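3.2 Brandspuren und Ersteinschätzung am Einsatzort

Abbildung 4. Innenraum mit hellem Boden in Holzoptik und dunkelgrauer Sockelleiste.
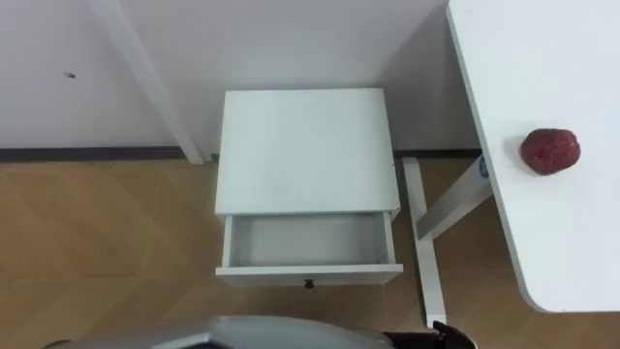

Für die vorliegende Untersuchung wurden 1136 Einsatzberichte ausgewertet, in denen die Polizei zuerst von einer vorsätzlichen Brandstiftung ausging. In 189 Fällen wurde diese Annahme später durch das Labor nicht bestätigt. Nach Delić hängt die Qualität der Ersteinschätzung vor allem davon ab, ob der Übergang zwischen Wand und Boden vollständig dokumentiert wird. Brennbare Flüssigkeit kann in die Fugen eines Bodenbelags eindringen und dort auch nach dem Löschen nachweisbar bleiben. Bei einem Laminatboden mit sichtbaren Fugen und einer Sockelleiste, wie in Abbildung 4, sind deshalb mindestens zwei Probenstellen vorzusehen: eine in der Fläche und eine unter der Leiste. Ein Vergleichsmaterial aus einem unbelasteten Bereich desselben Raumes soll immer mitgenommen werden.

In der Praxis wird von dieser Regel oft abgewichen. Von den 189 nicht bestätigten Fällen enthielten nur 47 eine Vergleichsprobe. Im Verfahren Karagiannis, das einen Brand in einem Bestattungsunternehmen betraf, stützte sich der erste Bericht allein auf den Geruch und auf die Form der Verfärbung am Boden. Die Verteidigung hat später mit Erfolg eingewendet, dass auch der Kleber des Belags flüchtige Stoffe abgibt. Ähnlich verlief das Verfahren Zurketti, wobei dort die Proben zwar vorhanden, aber nicht luftdicht verpackt waren.

Ein weiterer Punkt betrifft die Mitteilung an die Presse. In 30 der untersuchten Fälle wurde der Fund eines Brandbeschleunigers öffentlich genannt, bevor das Ergebnis des Labors vorlag. Die Begriffe „Spur“, „Hinweis“ und „Nachweis“ wurden dabei nicht einheitlich verwendet. Wir halten es für sinnvoll, diese drei Stufen schon im Formular am Einsatzort zu trennen. Der Vorschlag für ein solches Formular wird in Abschnitt 4.1 beschrieben.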